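Packing Small Parts in Tall, Narrow Cartons

Tall cartons save shelf space, but they are awkward to load and easy to tip. The notes below apply to wooden blocks, drawer knobs, toy parts, short offcuts and similar items, packed at a table or workbench.

Preparing the surface

Lay a cloth over the bench before starting. Plain cotton or felt is suitable. It stops small pieces from rolling, protects soft wood from dents and makes dropped screws easier to find. Choose a solid color that contrasts with the parts. Pale wood is hard to see on a cream or tan cloth and stands out well on green or dark blue.

The cloth does not have to be perfectly flat, but the area under the carton should be. A fold beneath one corner is enough to make a narrow box lean. Shake the cloth out after each session. Sawdust left in it will scratch finished surfaces.

Preparing the carton

Check the bottom seam first. One strip of tape along the seam is adequate for light contents. For anything heavier, add two cross strips and run each at least 4 inches up the side walls. Press the tape down with the edge of a ruler – fingertips leave air pockets, and the tape lifts there later.

Fold the top flaps up and outward before loading. Flaps that drop inward catch on the parts and hide the bottom of the box. If they will not stay open, crease them back along the score line twice. Old cartons with soft corners can be reinforced with tape along the vertical edges. 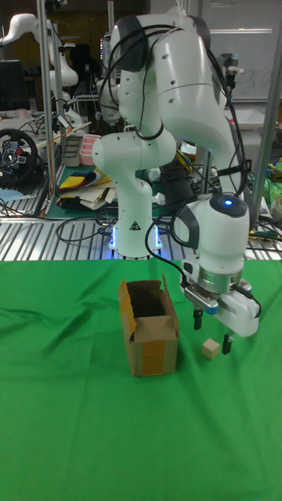
Carton with the top flaps open, wooden cube alongside on green cloth.

Loading

Keep the parts to one side of the carton and work in one direction. Leave a gap of a hand's width between the two so that a sleeve does not knock the box over. Put the heaviest pieces in first. Lower them to the bottom; a hardwood block dropped from the rim can split a taped seam.

Place a sheet of cardboard between layers when the parts are painted or waxed. Newsprint transfers ink to bare wood and should be kept for filling gaps. Stop loading 1 inch below the score line. A carton filled to the top will bulge and cannot be stacked.

Labels and storage

Label one narrow side and the top. Write the contents and the month packed, for example "Blocks, October." Pencil fades on brown board, so use a marker.

Store tall cartons upright against a wall, no more than two high. In an unheated garage or basement, raise them off the floor on slats – up to 15 cartons will fit on one standard pallet, depending on size. Check the tape once a season.

Last updated November 20, 2023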